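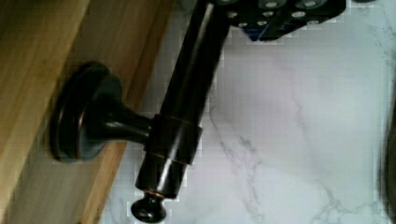 Fittings and Worktop Use in a Shared Flat Kitchen
Project report, second-year Interior Products module
Seo-ah Yeo and Elias Rawashdeh

1. Purpose

The project looked at two matters in one shared kitchen: the choice of a wall-mounted rail with a dark bronze finish, and the amount of clear worktop left at breakfast time. The two were joined because a rail takes a cloth or a roll off the counter, and the counter was the main complaint of the people living there.

2. Rail

The rail type considered has a round flange that sits flat on the wood and a post that narrows towards a collar. The rod passes through the collar and ends in a small knob. Oil-rubbed bronze was compared with brushed steel on paper only. Bronze shows finger marks less. It also wears to a lighter, coppery line at raised edges such as rims and rings. Makers treat this as part of the finish, but it should be explained to the user before purchase.

Price limits were taken from the Griladau and Pridska lists. The cheapest bronze rail was 40 and the dearest 89, both in pounds and without screws. Fixing into a wooden panel needs a pilot hole. Fixing close to a panel edge was ruled out in our drawings, as the wood may split.

3. Worktop

The worktop has a white marble pattern with faint grey veining. Items kept out at breakfast were sorted by whether they needed to be there. The cutting board, which has rounded corners and a raised rim, takes the middle of the counter and stops it being used for anything else. The toaster oven cannot be moved without losing its socket. Cereal is held both in its box and in a clear tub with a lid, so one product takes two places. A wooden spoon stored leaning in a mug uses little floor area but makes the mug unavailable.

The board is 427 mm long. Stored on edge, it would free most of that length. We propose a slot at the back of the counter, the cereal box moved to a cupboard, and the plate of fruit kept where it can be reached from the table side.

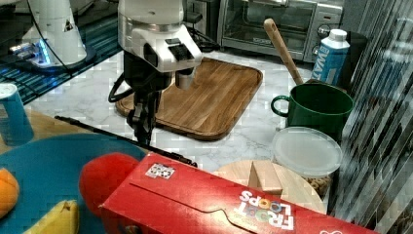
Declan Kettle wrote on the draft that a slot at the back would be wiped less often than the counter and would collect crumbs, and he asked for an open-ended holder instead. This was accepted. The holder is drawn with 3 mm feet so that water can drain from under the board.

4. Remaining work

The holder has not been built. A load figure for the rail is still needed from Pridska, and the drawings will be reissued in September with the pilot hole sizes added.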